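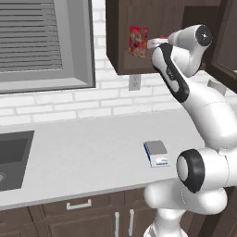

Elba Lagos asked after our midterm talk whether the arm had failed or whether the simulator had, and said that until we could answer her, the rest of our numbers were not worth much. We spent March on that question. This report covers what we found.

Project: Putting groceries away in a simulated kitchen
Team: Mirta Urrutia, Woo-jin Chae, Pilar Vergara

1. Background

Our task was to have a single arm place a cereal box in the upper cabinet above the counter. Everything ran in simulation. The kitchen model came from the Greltholm set, and we drove the arm with Mestura, the motion planner left to us by last year's team. We ran 300 trials with different starting positions for the arm.

2. The fault

In 17 trials the cereal box ended up overlapping the front of the cabinet, with the gripper pressed against the cabinet beside it. The run did not stop. The arm kept pushing until the time limit, and our script logged the trial as a success.

The success check was the first problem. It measured the distance from the center of the box to a target point and nothing else. A box stuck at the cabinet front could be close enough to pass. Woo-jin wrote the check in the first week, and the rest of us signed off on it without trying a bad case.

3. What we tried

We first blamed the planner. Pilar replayed all 17 trials with the planned path drawn on top. In 14 of them the path itself went through the door, so the planner was treating the door as open. In the other 3 the path was fine but the arm drifted off it near the end of the reach.

The door problem came from our own setup file. The planner read the state of the kitchen once at startup, before the door angle was set for the trial. If the door was closed when the trial began, the planner never heard about it. We moved the read to after the reset and ran those 14 trials again. None of the paths crossed the door.

The drift took longer. We had raised the joint stiffness early on because the arm sagged when holding a box. With the higher value, a small contact with the cabinet edge produced a large push, and the physics step was too coarse to keep the two bodies apart. Cutting the step in half fixed two of the three trials. The last one still fails and we do not know why.

4. Safety

There was no force limit anywhere in our code. In the replays the contact force on the gripper went past 700 newtons before the time limit ended the run. On a real arm that could break the door or hurt a person standing next to it. We added a stop that ends the trial when the force passes a set limit, and such a trial now counts as a failure.

5. Results after the changes

The success check now also requires that the box be inside the cabinet and touching the shelf, with the gripper open. We have not rerun the full set with the new check, so the success rate in our midterm slides should not be used.

6. Still to do

Find the cause of the last drift trial. Rerun the full set. Pilar will move the force limit out of the trial script and into the arm controller so that other teams get it by default.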